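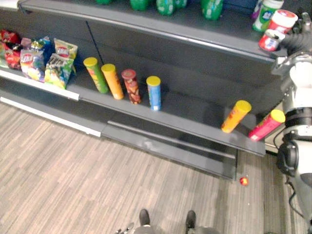 The Akitz arm reaches for a can on the upper shelf of a stocked shelving unit.

Kandasamy to bring shelf robots to night shift in Dundonthorpe

DUNDONTHORPE, March – Convenience store chain Kandasamy will start using Akitz shelf robots at its Dundonthorpe stores this spring, after a period of trial work with the robot's maker, Nandix. The robots will take over part of the restocking of packaged snacks and drinks between 11 p.m. and 5 a.m. Store employees on those shifts will move to other work in the same store, at the same pay.

Kandasamy runs 75 stores and employs 1,405 people. No jobs will be cut as a result of the Akitz project, and the company has put that in writing in its agreement with store employees. The agreement runs for the length of the Nandix contract and covers part-time staff as well as full-time staff.

"Restocking at night is the job people ask to get off," said Tyra Sjöberg, head of store operations at Kandasamy. "It is a lot of kneeling and reaching, often with one person in the building. We would like that person to have time for the customers who do come in, and for fresh food, which we have never had enough hands for."

Akitz is a robot with a jointed arm and a gripper. It picks up single items such as cans, bottles, chip bags and chip canisters, and puts them back in their places on the shelf. It also straightens items that have tipped over or been left in the wrong row. A typical Kandasamy store carries almost 800 packaged products. Akitz will handle 200 of them at the start. Glass, eggs, bread and anything heavier than a large bottle of soda stay with employees.

Nandix has been working with the same sorts of products in its own rooms before the robots go into stores. Round packages have taken the most time. A chip canister that is standing up can be gripped from several sides, while one lying down can roll when the fingers close, and the robot has to come at it from a different angle. Soft bags are another matter again, as they change shape when they are pressed.
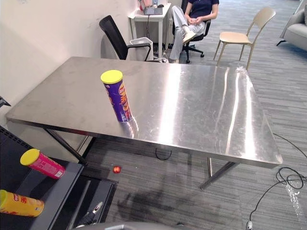
Much of that practice is done with a person close by, and the same will be true in the stores. Each robot will be paired with one employee per shift, called the shelf lead. The shelf lead chooses which aisle the robot works in, can stop it at any time with a button on its base or on a handheld unit, and deals with the items it passes over. When Akitz cannot get a good grip after two tries, it leaves the item and adds it to a list.

"The list was our idea," said Joar Magnusson, a night employee in Dundonthorpe and one of the staff representatives on the project. "The first plan was that it would call for help every time. You would be in the middle of cleaning the coffee machine and it would want you. Now we look at the list when it suits us."

Employees raised other points during the talks with Nandix. They asked for the robot to be kept out of any aisle with a customer in it, which is now a fixed rule. They asked for a say in the speed of the arm, and it has been set lower than Nandix first proposed. They also asked that the robot's logs not be used to measure how fast people work. Kandasamy has agreed to this. Logs will be read by Nandix for repairs and by the shelf lead for the item list.

"We had a faster setting and we thought it was fine," said Edvin Lindholm, project engineer at Nandix. "Then we heard from people who would be standing next to it for six hours. It is slower now. The aisle still gets done before the morning delivery – that was the number that mattered to the stores."

Shelf leads will get three days of paid training. The first day covers safety and stopping the robot, and the other two are spent on the sales floor during normal night hours. Employees who do not wish to work with the robot may decline the role and keep their shift. Shelf leads will be paid a supplement for each shift, set at the same level as the one for shift supervisors.

Some things are still open. The beverage coolers have doors that Akitz cannot yet hold open, so they will be filled by hand until further notice. Low shelves are slower for the robot than high ones, and employees may find that the bottom row needs a second look before opening. Kandasamy will also have to move some floor displays to make room for the robot to turn, and customers in Dundonthorpe may notice wider aisles in the snack section.

Randi Viklund, who leads training at Kandasamy, will visit each participating store before its robot arrives. Staff meetings will be held on paid time, with one in the afternoon and one at 10 p.m. for the night crew. Kandasamy will review the project with employees after six months and decide then whether to offer it to stores outside Dundonthorpe.

About Kandasamy
Kandasamy operates convenience stores with day and night opening hours. Its head office is in Dundonthorpe.

About Nandix
Nandix develops and services the Akitz robot for use in stores and stockrooms.

Press contact: Maj-Britt Tveit, Kandasamy Communications | © Kandasamy. All rights reserved. | Back to top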